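Last changed: 3rd May

# Taking care of an oiled wooden table

We bought our kitchen table from a small shop called Jakach, and the seller gave us one page of instructions which I lost in the first month. So I learned most of this slowly, with some damage. I write it down because my neighbors ask me and I always forget half of it when I am speaking.

All of this is for wood finished with oil. If your table has varnish, please do not follow me, the oil will stay on top and become sticky.

## How to know if it is oil or varnish

Put a drop of water on a place which is not very visible, for example near a leg. Wait a few minutes. On varnish the drop stays round and you wipe it away. On oiled wood that is hungry, the drop goes flat and leaves a darker spot, which disappears later when it dries. If the drop stays round on an oiled table, the table is still well protected and you can leave it alone.

## Every day

- Wipe with a cloth that is damp. Squeeze it well first.
- Then a dry cloth, always in the direction of the wood.
- No vinegar. I used it for one winter and the surface became dull and a little rough.
- No scrubbing sponge with the green side.

For soap I use the plain flakes from Vonetti, one spoon in a bowl of warm water. Any soap without color and perfume is good also. Once a week is enough, the other days only water.

## Marks and spots

**White rings** from a hot cup go away often by themselves, so wait until the next day. If the ring is still there, rub a little oil on it with your finger and leave it for the night.

**Red wine and beet juice.** Put salt at once, then wipe. An old stain must be sanded, I did not find another way.

**Black spots** come from iron and water together. I had one from a wet cast iron pan, and one from a tin can. Lemon juice makes them lighter. Rinse after, because the lemon also makes the wood lighter and you can get a pale spot in the place of a black one.

**Small dents** can be lifted. Lay a wet cotton cloth over the dent and touch it with a warm iron for a few seconds, then look, then repeat. It works when the wood is only pressed. When the fibers are cut it does almost nothing.

## Oiling, step by step

I do it 2 times in the year, in March and again when the heating starts. With children you will maybe need it more often.

1. Wash the table in the evening and let it dry until the morning, at least 12 hours.
2. Sand lightly by hand with fine paper, along the planks. If your table has planks of different tones, the pale ones show scratches less, so do not judge by them – look at the darker ones, with the light coming from the side.
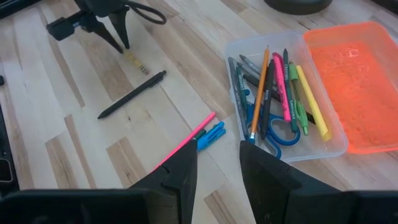
3. Take away the dust with a dry brush and then with a cloth. Dust that stays in the joints will mix with the oil and make a gray line.
4. Pour a small amount of oil and spread it with a cotton cloth. An old T-shirt is the best. I use the Bakico oil, can number 1324, which has no color. The one with color looked orange in my kitchen.
5. Wait 15 minutes and wipe off everything that the wood did not take. This step is where I made my biggest mistake, I left it shiny because it looked nice, and it was sticky until summer.
6. Leave it alone for a night. Put nothing on it for 6 hours more if you can.

Do the underside too, one thin layer, every few years. Otherwise the top and the bottom take the humidity differently and the planks start to bend.

**Careful with the cloths!** Cloths with oil can start to burn by themselves when they lie in a ball. Put them in a metal can with water and a lid, or dry them flat outside on stone.

## Where to put the table

Not against the radiator. Ours stood there for one winter and a gap opened between two planks. It closed again partly – I left it open and did not fill it, as the filler from Rosales that I tried on a shelf fell out when the wood moved.

If one half is in the sun, turn the table around sometimes, and move the fruit bowl also, or you will get a circle under it.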